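Csonka - progress report no. 3, October 2020
To: Shadi Hourani, Idavico Film Fund
From: Tamsin Iwasaki, producer

Shadi - sorry this is a few days over. Short version: script locked, lead cast, Stultbridge location signed, still one part open and the music is a headache. Details follow, same headings as last time.

Script
Locked at draft six. Ramiro Sarmiento turned in his pages in July and we did two more passes over video, mostly act three. The flood is now off screen. You hear it, you see the street the next morning. Saves us the tank day and Ramiro likes it better anyway. The sister's storyline is shorter - she comes in at the wedding and is gone by the time the bus depot closes. Title stays Csonka. I know your readers had doubts about it, we tried four others and kept going back.

One scene your panel asked about, the long argument in the car. Still in. Trimmed by a page and a half. If it plays slow in the table read we look again.

Cast
Réka Nyitrai is confirmed as Ilona. Signed contract is in the shared folder (subfolder 2, not 3, I moved it). She is available for the full shoot and has agreed to the rehearsal week at the rate in the budget.

Hugo Cantero is on as the brother. Verbal yes, paperwork with his agent. Their one request is first position over a TV job that may or may not go ahead. We said yes to a written hold, no to a penalty clause. Waiting.

The father is open. We made an offer, it was turned down, he didn't want to travel this year and I can't argue with that. Second choice is reading the script now. Would like this closed before the next report. If it isn't we have a local theater actor who read very well on tape, and I would be happy with him, but I know the sales side would rather have a name.

Kids: self tapes only so far. 50 received, we called back a handful. No in-person sessions until the rules in Mustonthorpe change.

Announcement
Plan is to announce Réka and Hugo together, one release, one still from the camera test. Please don't mention Hugo to anyone outside the fund until his deal is signed. We had a near miss when a crew member posted a call sheet with his initials on it. Taken down the same night, no pick up that I saw.

The short teaser clip (Réka reading the first page of the script to camera, getting the name of the town wrong, starting over) is cut and ready. Runs under a minute. Will send you the link befor it goes anywhere.

Locations
Stultbridge: agreement signed for the main street, the depot and the upstairs flat. The flat is tight, Ramiro wants to keep it and the DP has a plan for the hallway. Parking for trucks is on the far side of the bridge so add walking time every morning.

Mustonthorpe: used for the hospital and the church exterior. Church says yes in principle. Hospital corridor is a build now, in the old school gym. Production design has drawings, I'll upload them once the colors are settled.

Money
Spent this period against development: mostly casting, script fees and two scouting trips. Gym hire came in at 4000, as budgeted. Costume deposit 1000, paid. One item over - insurance quote went up again and I've asked two other brokers. Everything else inside the lines. Full sheet attached seperately, your format.

Second tranche request will come with Hugo's contract, not before. Accountant would like to know if you still need paper originals or if scans are fine this year.

Health and safety
Protocol written and with the insurer. Main points: crew split into zones, masks for everyone but cast on camera, own mugs, no buffet, testing twice a week during the shoot. Rehearsal week follows the same rules. Adds two shoot days to the schedule over the old plan and we found them by dropping the fair. 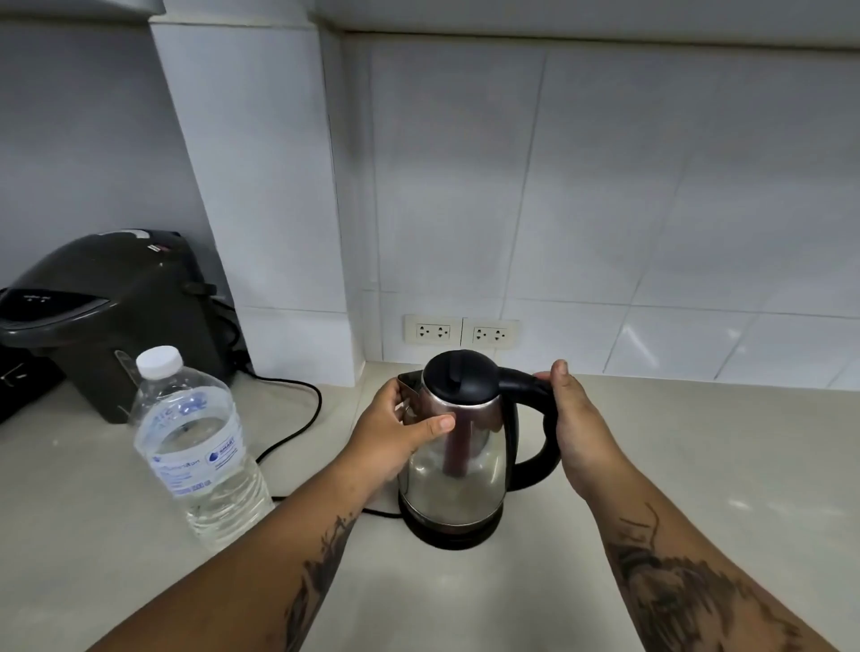

Music
Headache. Ramiro wrote an existing song into the wedding and again over the end. Publisher came back on the first use, fine, affordable. Second use, end credits, priced like a different song. Options:
- one use only, score over the credits
- swap both for something in the public domain
- ask again with a smaller territory
I'm for the first. Ramiro is for asking again. He gets until the table read.

Audience and online
Mailing list stands at 458, up since the summer, nearly all from the Q&A after Ramiro's short streamed. Small but they open things. No paid promotion until the announcement.

What I need from you
- OK on the teaser clip, once you've seen it
- answer on paper originals
- whether the fund's logo goes before or after the regional one on the poster, the two guideline documents disagree
- a half hour call with Ramiro on the music, if you have the patience

Next period
Close Hugo. Close the father. Table read, online. Tech scout in Stultbridge with DP, sound and designer only. Costume fittings for Réka. Revised schedule to you after the scout.

Call me on the cell, the office line is forwarding to nowhere at the moment.

Tamsin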